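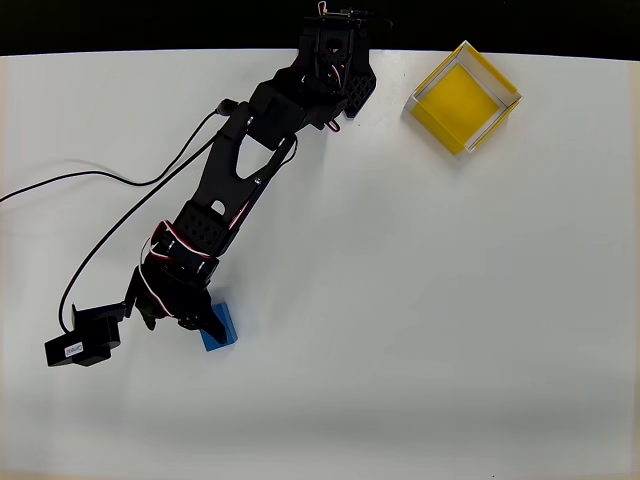
Cable strain relief on small servo arms: what is the minimum?
Started by rwendt | 3,210 views | 4 shares

rwendt
May 29, 2018
I am rewriting our bench rules for small servo arms and want opinions on section two, wiring. Current draft:

2.1 Servo leads to be fixed to the link on both sides of every joint.
2.2 Slack at the joint to be set with the joint at full travel, then checked at the other end stop.
2.3 No lead to cross the working area at table height.
2.4 Connectors on a moving link to be clipped or taped.

2.3 is the one people argue with.
Rüdiger Wendt

lirkier
2.3 is too strict. On a tabletop arm the lead has to come down somewhere. I would say "no lead within reach of the gripper at any commanded pose" and leave it there.

rwendt
Reach at any commanded pose is most of the table.

lirkier
Then limit the poses in software and write the limits on the sheet. We do that on the Dronari bench. Joint one is held to 50 degrees either side of centre and the leads run behind it.

menon_k
Software limits are no substitute for routing. A servo that loses its signal or browns out does not know about your limits. I agree with 2.3 as drafted. I would add that wrapping spare lead round the wrist doesn't count as strain relief. It puts the bend exactly where the joint turns.

netum4
Disagree in part. One loose turn at the wrist is fine if the loop is wider than the housing. We swapped 33 leads last October and the failures were at the crimp, none at the loop.

menon_k
What was the travel on that joint?

netum4
Not much, it was the gripper roll. Fair point, I would not do it on an elbow.

rwendt
I will change 2.3 to "at table height between the pick position and the tray" and add a line on wrist loops for roll joints only. 2.4 stays.

lirkier
Still think the limits belong on the sheet.

rwendt
They are in section three.

Related topics
Choosing a bend radius for flat servo lead
Gripper force limits for small parts
Emergency stop on a shared supply

Contact | Back to top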